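We use cookies to remember your settings and count visits. Accept / Manage choices

Blocks, boards and benches: the wooden shapes gallery

Mon 23 January

Ville Kemppainen has been making and repairing play and sorting sets in the workshop at Prollovon for some years now, and people often ask to see more than the catalogue shows. The catalogue has the blocks laid out in their trays and not much else. Shapes look different once they are out on a board and mixed up, and that is how they get used.

The pages are added to as sets come in and go out. The first page is the small solid colours on the large pale board. The captions for it are under the picture and the notes on the sets come after.

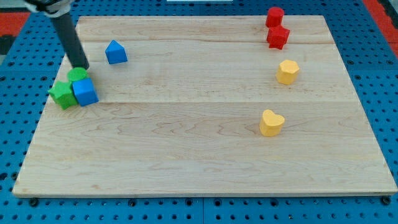

Reading time: 3 minutes

Small blocks on the large board. The colours in use include green, blue and red, each block in one plain colour.

Green cylinder, green star and blue cube, close together near the left edge. The cube is up against the star.

Blue triangle, standing a little way off from the other three with bare wood in between.

Two reds, one in front of the other, over on the right towards the far edge.

The board is a plain one and is meant to be. We tried painted boards in the past, with outlines to match the shapes, and they were popular for a week or so. After that the outlines got in the way of any other game. A plain light board suits every colour we make, and the darker blues and greens show up well on it. It also wipes down quickly.

The blue surface underneath is perforated, and the board lies flat on top of it.

Notes on the sets

The Iker set is our oldest. It has 52 pieces and comes in a lidded tray. Most of the pieces are cubes and cylinders, and the stars were added later when a nursery asked for something with points. Stars take the longest to finish by hand and they are the first to be sent back for repair, usually with a blunted tip.

The Han set is smaller, with 40 pieces in the same range of colours. It is the one we suggest for a kitchen table or for one or two children at a time. The triangles in this set are thick enough to stand up by themselves, which the old thin ones would not do.

The Grimier set is the big one at 200 pieces. It is sold to schools and clubs and is too much for most homes. The tray is heavy when full and two people should lift it.

Sorting ideas people have sent in

By colour first. Put all the greens in one corner whatever their shape, then the blues, then the reds.

By shape, ignoring colour. This is harder than it sounds for younger children, as the colour is what they see first.

By whether it rolls. Cylinders on their side will roll off a table and cubes will not. Use a tray with a lip.

Copying. One person sets out a few blocks on half of the board and the other makes the same arrangement on the other half.

Care

Wipe with a damp cloth and leave to dry in the air. Do not soak the blocks or put them in a dishwasher. Scuffed edges can be rubbed with fine paper, going with the flat of the face. We can match the green and the blue for repainting. The red was changed in July, so older reds will come back slightly different unless the whole lot is done together.

The workshop will post replacement pieces singly. Please give the shape, the colour and the set name when you write.

Comments

Moira T.
We have the Iker set and are down to one star. Good to know they can be bought singly. Do you need the old one back?

Ville Kemppainen
No need to send it, Moira. The shape and colour are enough.

dunnock90
Is the large board sold separately? I have the Han blocks and have been using a baking tray.

Ville Kemppainen
Yes, it is on the same order form as the trays. A baking tray is fine too but noisier.

Pauline
My grandson calls the triangle the cheese. Could we have a yellow one please.

Get new gallery pages by email. Enter your address to join the newsletter. You can unsubscribe at any time.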